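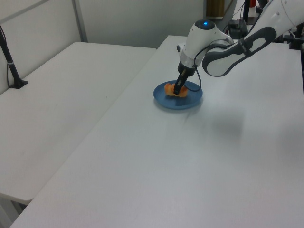
Food Service Management
Unit 6: Portion Control and Plate Presentation
Instructor: Senthil Namboodiri
Handout revised August 6, 2022

Reading for this unit: course packet, Part 2. Bring the completed yield worksheet from Unit 5 to the session.

1. Purpose of the unit

A portion is the amount of a menu item served to one guest at the stated price. Portion control is the set of practices by which a kitchen serves that same amount every time. Students should leave this unit able to write a portion standard, check it on the line, and calculate the cost of departing from it.

2. Terms

As-purchased weight (AP): the weight of an item as delivered.
Edible portion weight (EP): the weight that remains after trimming, peeling or boning.
Served weight: the weight on the plate after cooking. Menu statements such as "6-ounce fillet" normally refer to weight before cooking, and the menu should say so.
Overportioning: serving more than the standard. It is the more common fault and the harder one to notice, as guests seldom complain of it.

3. Worked case

The dining hall at Kostatden serves 200 covers at midday. The standard for mashed potato is 5 ounces. During one service the ladle was replaced by a serving spoon, and the amount served rose to 6 ounces. The excess is 1 ounce per cover, or 200 ounces for the service, which equals 12.5 pounds. At the standard portion, that quantity would have served a further 40 guests.

Students should repeat the calculation for a dish of their own choice, using EP weights throughout. Answers given in AP weights will be returned.

4. Tools

Scoops are numbered by the count of level scoops in one quart; a higher number therefore means a smaller scoop. Ladles are marked in fluid ounces. Scales are to be set to zero with the empty container in place — this step is the most frequent source of error in the practical assessment.

5. The plate

Plate size and rim width should be settled before the portion standard is written. A wide rim reduces the usable surface, and a modest portion on a large plate may appear scant even when the weight is correct. Color also matters: pale foods such as fish, rice or cauliflower are easily lost on white china. Food should be kept inside the rim, and the rim wiped with a clean, damp cloth before the plate leaves the pass.

6. Assignment

Write a one-page portion standard for a main dish with 2 accompaniments. State the EP weight of each item, the tool used and the plate required. Submit the page to Vignesh Suvarna at the department office. The practical assessment will be held in December; students who need to change their group must apply in writing.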